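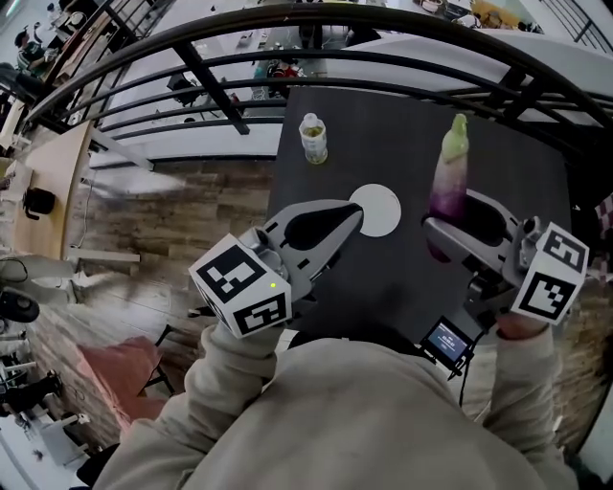

Savholm
Posted May 2022

We've got a mezzanine at work that's used for breaks, and I've been asked to sort out the furniture up there. The building dates from 1915 and the floor was added much later, so nothing is quite square. At the moment the dark grey table is up near the railing, where it curves, and you look over it to the desks on the lower floor. I like it there for the light, but I'm worried about drinks. A plastic bottle of what looks like tea stood at the far end is very close to the drop. Would you move the table or put something along the railing?

Coughlan
Move the table. A yard back would do it.

Savholm
Can't go back a yard without blocking the way to the wooden counter. People sit there on stools.

Ustunar
I'd leave it and fix a clear panel to the inside of the railing. We did ours in April, 2 sheets of acrylic with cable ties. Looks fine and you keep the light.

Coughlan
Cable ties go brittle. Use proper clips if you're going to do that. I still think it's the wrong answer, people will just lean things on it.

Ustunar
Ours haven't gone brittle.

Coughlan
You put them up last month.

Cunton
Is there a lip at floor level? A panel won't help if a bottle rolls off the table and under the bottom rail. I'd check that first.

Savholm
No idea, will measure the gap tomorrow. I got a price for a made-to-measure panel and it was over 2578 with fitting, so that's out.

Cunton
Then get a narrower table and turn it end on to the railing. You lose some seats but only one end is anywhere near the edge.

Ustunar
End on is worse for walking past. I tried it.

Savholm
The gap is 27 mm, so a bottle won't fit through. I'll try the acrylic with clips and keep the table where it is for now.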